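Section 6. Running the Open Day Demo

You have reached the part of the guide where other people get to touch the keyboard. Sections 1 through 5 assumed one calm operator and a closed door. Section 6 assumes the Flallitcombe open day, a line of visitors, and at least one child with a juice box. It was revised in August 2025 by Lise Kennedy and Jade Gagnon, who ran the station last time and would like you to learn from it.

The demo uses Erna, our simulator, with the Morkby room loaded. Everything visitors see happens on the screen. No real arm is powered up for this section, so the worst thing that can be dropped is the laptop.

6.1 Before the doors open

1. Log in with the visitor account. Do not use your own. Mélanie Simard did, and a family of five read her calendar.

2. Open Erna and choose Morkby from the room list. Loading takes 96 seconds on the demo laptop. Clicking again does not shorten this. It starts a second copy, and now you have two slow things.

3. Type 445 in the Scene Seed box and press Enter. This puts the objects where the rest of this section expects them. With any other number you are on your own.

4. Wait for the room to settle, then check the top of the white cabinet. The dark red cylinder should be lying on its side, with the dark blue, rounded object next to it. If either one is on the floor, go back to step 3.

5. Jog the arm until the gripper hangs over the cabinet with its fingers apart. Leave it there. This is your starting pose for the day, and it goes up on the big screen.
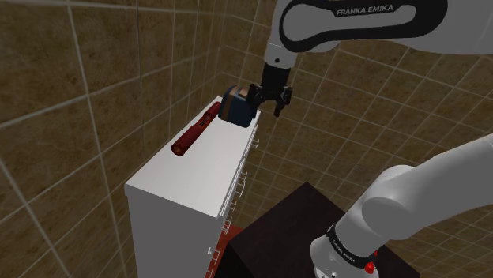 Figure 6-1. Gripper open over the cabinet, left finger beside the blue object.

6. Press Save Pose and pick slot 2. Slot 1 is the factory pose and will overwrite you without asking.

Note: The black table under the arm's base counts as an obstacle. Erna will let you drive toward it quite happily and then stop with a message containing eleven words, none of them "table."

6.2 The five-minute talk

Keep it to five minutes. Rhonda Dufour's version is very good and lasts twenty-six.

1. Start with the room view. Let people look for a moment before you say anything. They will ask whether it is a video. Say no, then nudge the wrist a little to prove it.

2. Explain that the arm has to get its fingers on either side of a thing before it can pick that thing up. This sounds too obvious to say out loud. Say it anyway – most of the afternoon is spent watching people find out how hard it is.

3. Switch to the close view by pressing C. The red cylinder is the one to use here. It carries a picture of a cut-open blood vessel with what looks like a stent inside, and somebody will ask about it. The short answer is that it's the pattern on the object. The long answer belongs at the Cloutier table across the hall, where they have a plastic heart and far more patience.

4. Bring the fingers down slowly until there is one on each side of the cylinder, then stop. Take your hand off the controller and count to three. People lean in at this point, and you want them leaning before you close anything. 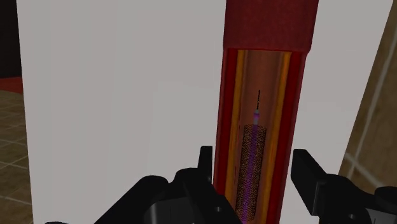 5. Ask for a volunteer. If you get none, wait. If you get nine, start a line along the wall and keep it away from the power strip.

6. Hand over the controller with the speed set to Low. Confirm that it says Low. The dial turns in a pocket.

Caution: Do not tell visitors that they can't break it. They hear this as a request.

6.3 Visitor turns

Each visitor gets one try at the cylinder. A second try is allowed if the line is short or the visitor is under ten and looking at you in a certain way.

1. Press Recall and choose your saved pose. The arm returns to where you left it. The objects do not, so press Reset Objects too.

2. Point out the two sticks. Left moves the arm across the cabinet, right moves it up and down. The trigger closes the fingers.

3. Stand to the visitor's left and keep one hand near the space bar, your pause key.

4. If the fingers come down on the blue bag-like object, pause and back up. It is the biggest thing on the cabinet and sits close to the cylinder, so it gets poked a lot. Say something kind about depth being hard to judge on a flat screen, which has the advantage of being true.

5. If the visitor is stuck, press V for the wide view. From there you can see nearly the whole arm, from its base to the fingers, and the angle of the forearm makes more sense.

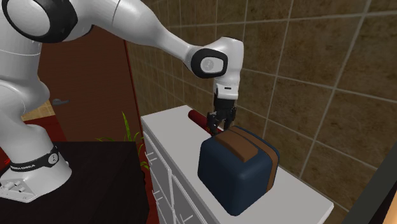 6. Go back to the close view before the final approach. The wide one is good for planning and bad for the last inch.

7. When the turn is over, good or bad, press Stop Log. The counter allows 1,025 runs before the log fills up. Cuiping Ding clears it in June, and you should not need to think about it again.

Note: Erna keeps score in the corner of the window. Turn this off under Display, Extras. Last time it was left on, two fathers had to be asked to let someone else play.

6.4 Closing the station

1. Press Recall one last time and let the arm finish moving.

2. Choose File, Close Room. Answer No when asked to save changes. The question appears twice and the answer is No both times.

3. Sign out of the visitor account, wipe down the controller, and put it in the gray pouch with its cable.

4. Write any faults on the sheet taped inside the laptop lid. "It was weird" has been reported already.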